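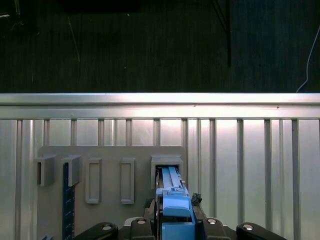 So, who are we? Birnden is a small music house in Zarnuvville that writes themes, stings and incidental music for television, and plays plenty of it live too. I started the place with a secondhand piano and a very patient landlord, and I still write a good half of what goes out the door (the other half is usually better, but don't tell the band).

Most of our early work came from one morning show. If you've never done breakfast TV, picture a 4 a.m. alarm, a guest singer who has just changed key, and a conductor scribbling on the back of a running sheet. I loved it! We learned to turn an arrangement around overnight, and that's still what a lot of people call us for. Send me a tune in the evening and you'll have charts for the whole band by breakfast, coffee stains included.

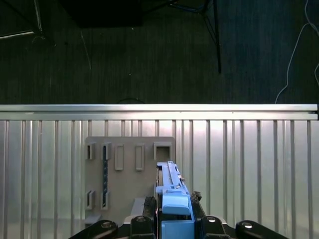

These days the work is more of a mix. We did 126 episodes of Zoubi, the children's puppet series, and every one of them had a new song in it. Try finding something fresh to rhyme with "bathtub" in season five. We also look after the music for Ulis, a late evening talk show with a proper house band, where I get to play the walk-ons myself and pick the wrong song for a guest now and then.

Our library is up to 2,264 cues, all recorded with real players. You can license any of them, from a two-second sting to a full closing theme, and if the ending doesn't fit your cut, just ask and I'll write you another one. There are 140 big band charts in there as well, and we rent those out to school and community bands every year. November fills up early with holiday concerts, so get in touch before then if you can.

We're always happy to hear from players, by the way. Brass especially, and anyone who reads well and doesn't mind an early start. Send a recording, nothing fancy, your phone is fine. If you're after music for a show, tell me what it's about, when it airs and what you can spend, and I'll call you back. Afternoons are best, as I'm generally asleep by nine.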